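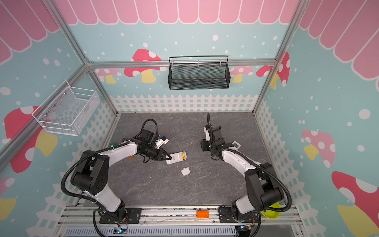

How many demonstrations does a pair of arms need before it can change the batteries in a remote control?

Fewer than we had, if the bad ones are left in.

That was the answer Nerys Ifans gave at the Udumeck review, and she gave it before anyone had sat down properly. Jaanus Mägi was still looking for somewhere to put his coat. He had built the set the careful way, over most of a winter, and it held 2,069 demonstrations by the time she joined. Every one of them had gone through his filter. If a battery rolled, the demonstration was out. If the cover went on crooked and had to come off again, it was out. What was left looked very smooth when you played it back.

I was the one who played it back. My job in those days was labelling, and I had the desk under the air vent at the Parry Street building. I would watch an arm take hold of the remote and mark the time, then watch the other arm come across and mark that time too. After a few weeks I could tell who had been driving by how they came down on the cover. Jaanus came down straight. Nerys came in from the side and fixed it afterwards, and because of the fixing her work mostly went in the discard folder.

She found the discard folder on a quiet afternoon when Javus was down. Javus was the training machine, and it was down a lot. She asked me what the folder was.

"The ones that went wrong," I said.

"Did they finish?"

I said some of them did. She asked me to find those. It took me until after dark, with a bag of pretzels, and I got to 180 where something had slipped or rolled or been picked up badly and the driver had sorted it out and carried on to the end.

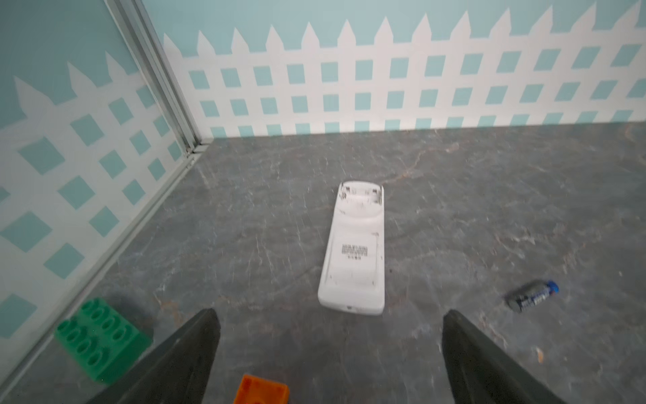 She wanted to train on them the same night. Jaanus wanted a proper comparison, and he was right about that, as she said later herself. They argued it out at the whiteboard. The plan they settled on was simple enough. One model would get 1,000 demonstrations from the clean set. The other would get the same number, with all of mine from the discard folder swapped in for clean ones. The training time would be the same, and so would the settings. Then each model would be tested 120 times, and whoever reset the table between runs would not be told which model was on.

The person resetting the table was me.

It is dull work. You take the batteries out, put the cover down somewhere, shift the toy bricks so they aren't where they were last time, and stand back. Jaanus had printed a sheet of starting positions and taped it to the outside of the booth at my eye level. I followed the sheet. I wasn't meant to guess which model I was looking at, but by lunch on the first day I couldn't help it.

One of them was lovely until something moved. It would close on the remote and turn it nicely, and if the battery sat where the model expected, in it went. If the battery had rolled even a finger's width, the gripper shut on nothing and went on to the compartment and pushed the nothing in. Then it reached for the cover. It did this with great confidence, and I felt sorry for it.

The other one dithered. It stopped over things. It missed, opened again, backed up a little and had another go. It was slower, and a few times it ran out the clock with the battery in its fingers, and those counted as failures the same as any other.

I kept my face blank and wrote down what happened. Lirketti, who owned the booth and the lease and all of us in a manner of speaking, sent a man down to see how the money was being spent, and he watched the smooth one for a while and told Jaanus it was very impressive. Jaanus thanked him. The man had gone before the next reset.

The old remote gave us trouble as well. We had picked it because it was worn, and Jaanus liked a worn object for testing. He said people don't hand you new ones. The smooth model treated it like any remote. The slow one would lift it and turn it and pause with the open compartment toward the wrist camera, and I used to find I had stopped writing.

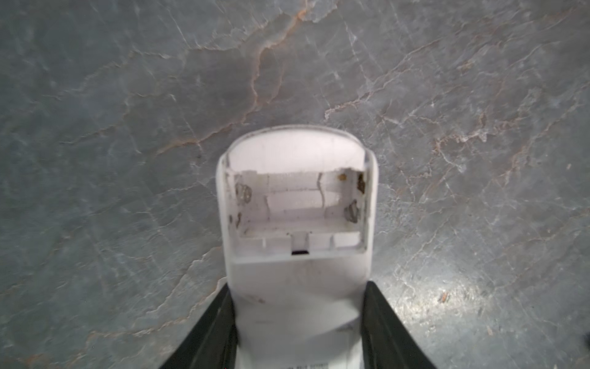 The numbers

Jaanus did the count himself, at home, and came in on 10/02/2024 with it on one sheet of paper. He put the sheet in front of Nerys and went to make tea. When he came back he had made her one too, with the bag still in it, the way he took his own.

When nothing on the table moved, the clean model was better, and faster by a good margin. When something did move, it hardly ever finished. The mixed model finished most of those. Put together, the mixed one was ahead, and it was ahead by enough that Jaanus had checked my sheets against the recordings to see if I had favoured it.

"Had I?" I asked.

"You were harsh on it," he said. "I gave it back two."

Nerys read the page through and then turned it over to see if there was anything on the other side. She wanted to know about the times it ran out the clock. He said those were real, and they would have to go in the report in plain sight, and somebody would ask about them. She said good.
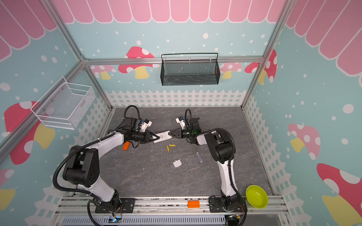
They ran it again for the people at the review, live, with the screwdriver lying out on the table as well as everything else. Jaanus hadn't wanted to do it live. I stood by the stop button, which was my place, and kept my thumb off it.

Somebody did ask about the clock. Nerys said the slow behaviour came from the drivers, who had slowed down when they lost hold of something, and that she didn't yet know how much of it the model needed. A woman near the back wanted to know whether you could get drivers to fumble on purpose. Jaanus answered that one. He said they had tried it for a morning in October and the fumbles looked acted, and the model had picked up the acting.

Afterwards we packed up the cables and he asked me to rename the discard folder. I asked him what to call it. He thought about it while he wound a lead around his elbow, and said he'd send me something. He never did, so I put my initials on it and moved it over to Javus with the rest, and in the morning Nerys and I started going through the ones that hadn't finished.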